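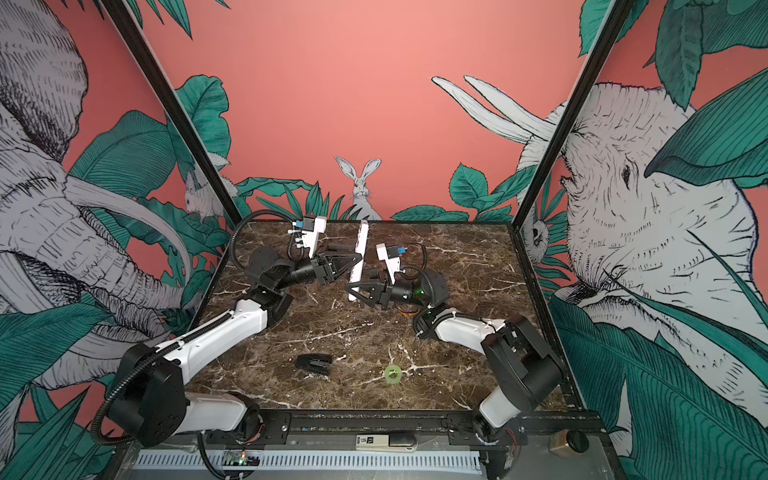
Water leaves a town in the same way at night as it does in the day, but at night there is less of it and the losses can be read. Wahyudi Subramaniam had been sent to Lelby to read them. The Plasum district, which took in the upper streets and the old Gunawan cannery, was drawing 900 liters an hour at two in the morning, and the billing records could explain less than half of that. He studied the district map over supper and thought of dark brown marble, the kind crossed by white and cream veins, where a line could be followed across the stone until it split and could be followed no further. The pipes on the map did the same. Several had been drawn in pencil.

He slept until midnight, put the listening stick in the van and drove up to the first valve.

## Valve 4

The method was simple. Close one valve, wait ten minutes, read the flow at the district meter, open the valve, write it down. If the flow dropped by more than the houses could account for, the leak was on that branch. Wahyudi worked alone and kept his notes in pencil, having once lost a night's readings to rain.

Valve 4 turned hard for the first quarter and then moved freely. The flow dropped by a small amount, which was right for a street of sleeping people and one bakery. He opened it again. A light came on in an upstairs window and a woman leaned out.

"Are you turning it off?"

"I turned it off. It's on now."

"I didn't notice," she said, and seemed put out by this.
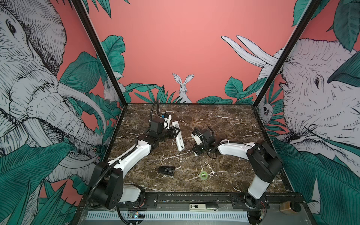

*Brown marble, pink walls, drawn animals.*

Valve 5 was under a parked car. He noted the fact, the color of the car and the time. There was a procedure for this, but it began with a telephone call to an office that opened at eight.

He listened at the hydrants instead. A leak in iron pipe has a dull, even sound that carries a long way. In plastic it hardly carries at all. The Plasum mains were iron as far as the cannery wall and plastic after that, according to the pencil. At the last hydrant before the wall he put the stick to the metal and his ear to the stick, and heard a hiss with a slow beat in it. He timed the beat against his watch. It was regular to within a second.

Leaks do not beat. Pumps do.

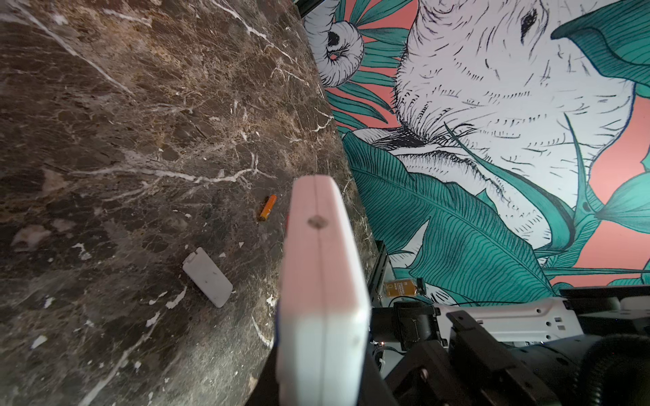 ## Valve 6

He closed valve 6 at ten past three. The flow at the district meter fell almost to nothing, and on the far side of the cannery wall something coughed twice and stopped.

He waited the full ten minutes. At the seventh minute a door opened and an old man came out with a flashlight and a wrench. He wore a cannery jacket with the Gunawan name across the back. The cannery had been shut for eleven years.

"You're early," the old man said. "They usually come in spring."

"Who does?"

"The one before you. Vesilitz."

Wahyudi knew the name from the corner of the map. Vesilitz had drawn the pencil lines.

"What is the pump for?"

"The lower tank. If it stands dry the seams open, and then you can't fill it again." The old man turned the flashlight on the valve cover. "He said to keep it wet until somebody decided."

"Decided what?"

"He didn't say."
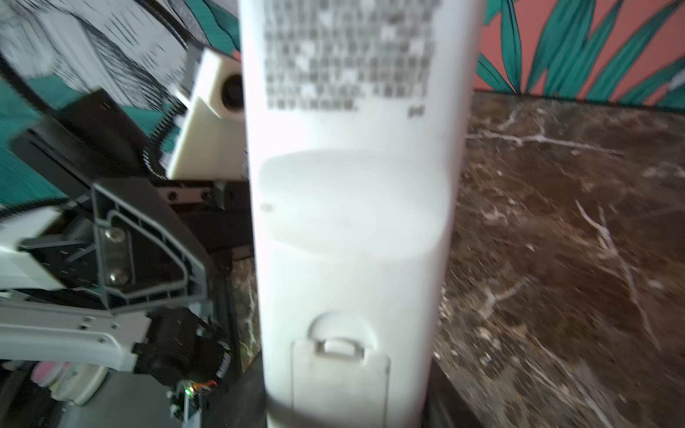 ## Readings

Wahyudi opened the valve. The pump took up its beat again, a little rough at first – air in the line – and then even. The old man nodded and went inside without asking what would be reported.

In the van he filled in the sheet. Under *Cause* the form gave a choice of burst, joint, fitting and unmetered use. He marked the last. Under *Action* he wrote that a meter should be fitted at the cannery wall, and that the tank appeared to be losing what was put into it, and that this had probably been so for some years.

Then he took out the map. The line past the wall had nearly rubbed away along the fold, so he drew over it, in pencil, at the same weight as the others. He put his initials beside it and drove down to see whether the car on valve 5 had moved.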